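Notebook, coffee corner. October, morning, before 8

Continued from the page about cleaning. Written by me, Chepkoech Chege, for everybody who uses the table.

Today I wanted to finish with the layout of the coffee table, so that we do not discuss it every week again. The machine stays at the back of the table. I tried it on the long side first, but then the person who fills the water must stretch over everything, and I do not like this above a cup.

Things which belong on the table now: the capsule machine with its water reservoir, the blue-green tray, and one glass cup for measuring. Capsules live in the Kadis drawer, under the window. Please do not put them back in the paper bag, the bag is finished.

Settings I used for the trial: short cup, hot water rinse before, then one capsule. I made 14 cups in total over two mornings and I wrote the level each time. The small glass is good for this work, one can read the level from the side without lifting it. The Vomer mugs are too tall and the spout is splashing.

Table surface. The varnish from Ornell is fine so far. I wiped it with a damp cloth and then with a dry one. When the ceiling light is on, small drops are difficult to find on this wood, so it is better to bend down and look along the grain, or to go over it with the hand.

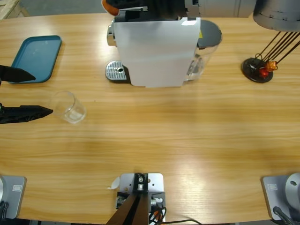
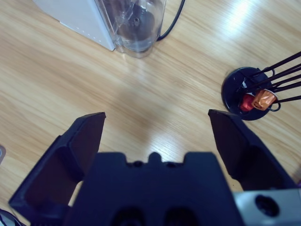
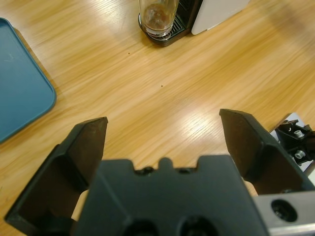
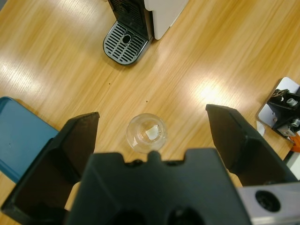 Coffee table, same wood in all four. The tray and the clear water reservoir are in the first one, the drip grate is seen from closer in the last one.

Drip tray and grate

The grate comes out by pulling to the front, a little bit up. Do not pull only up, the plastic clip is thin and Kaijage wants money for a new one (I asked). Under the grate there is old coffee after only two days. I washed it in warm water with a soft brush and left it on a towel for 17 minutes, then it went back without force.

Before a cup goes under the spout, look inside it. I say this also to myself. A small piece of tissue from the drying is easy to miss in clear glass, and then the level is wrong and the coffee is not nice. New rule from me: dry the glass with the cotton cloth, and keep tissue for the table only.

Water

Fill the reservoir in the morning, not in the evening. Close the lid until it sits flat. If the lid is a bit open the pump still runs, but it makes a noise like a small drill, and yesterday I spent half an hour to look for the reason inside the machine.

Descaling: the booklet talks about liters and I count cups, so I made my own estimate. We have more than 2,000 cups on this machine since it came to us. I would do it now and then write the month on the inside of the Kadis drawer.

Still open

Second glass of the same size, in case the first one breaks. Ask at Ornell if the varnish accepts the descaling liquid, I have a doubt. Longer brush for the slots of the grate. The level readings are still in my small book, I will copy them here after lunch.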